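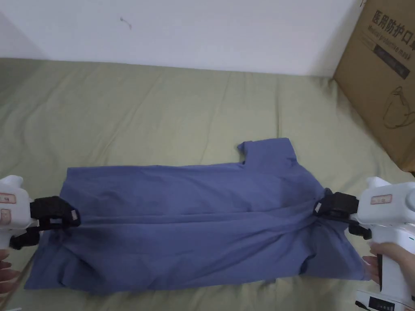 Figure 3. A collared shirt, partly folded, on a bed sheet.

4.2 Where clean clothes wait

Households in the Jasbridge sample kept a laundry diary for one month, starting in March. Of the 62 households that agreed to take part, 56 returned a diary we could use. Each entry recorded when a load finished drying, where it was put down, and when the last item reached a closet or drawer.

The bed was the most common resting place in apartments, where few homes had a separate laundry area. In larger houses, clean clothes were spread over more rooms and stayed out longer. Following Grekow, we call this period the holding time.

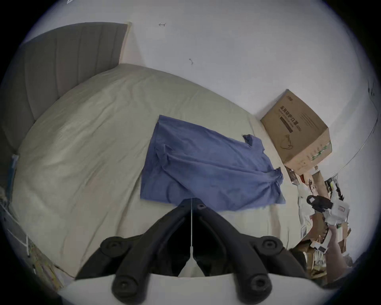

Holding time rose with the size of the load, but the type of clothing mattered more. Towels and sheets were put away first in nearly every diary. Shirts and other tops tended to stay out overnight – often moved to a chair at bedtime and back to the bed in the morning. Several households wore items straight from the pile, and those items never received a closet entry. We coded them as used from holding.

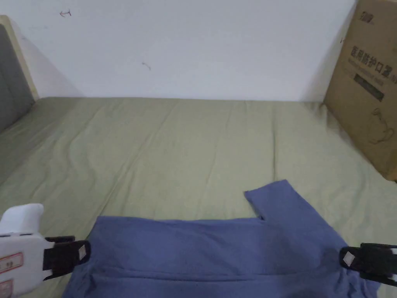 Figure 4. Blue garment on a bed beside a plain white wall.

The Kovo diary form did not ask who did the folding, so we can't say how the work was shared. The later Seo form does ask this, and 24 households have filled it out so far. Their answers are not included in the totals given here. 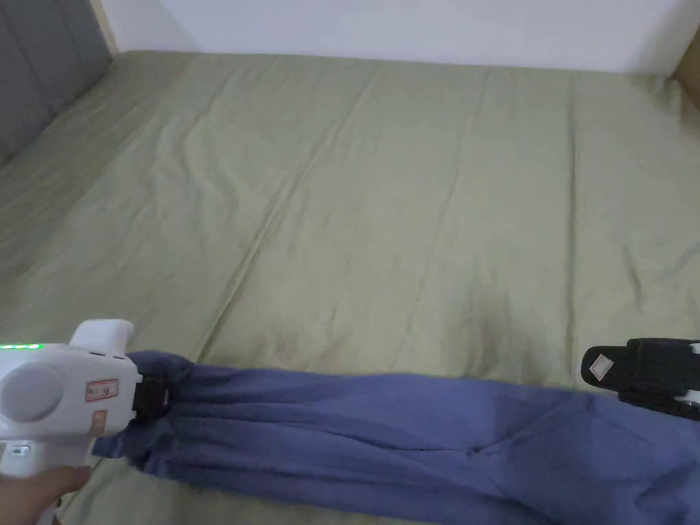

Reading time: 24 min (full paper)

Evening loads had the longest holding times in both apartments and houses. When a load finished after 9 p.m., most diaries showed no folding until the next day. Households with a fixed laundry day did not differ clearly from the others on this measure, and we return to the point in Section 5.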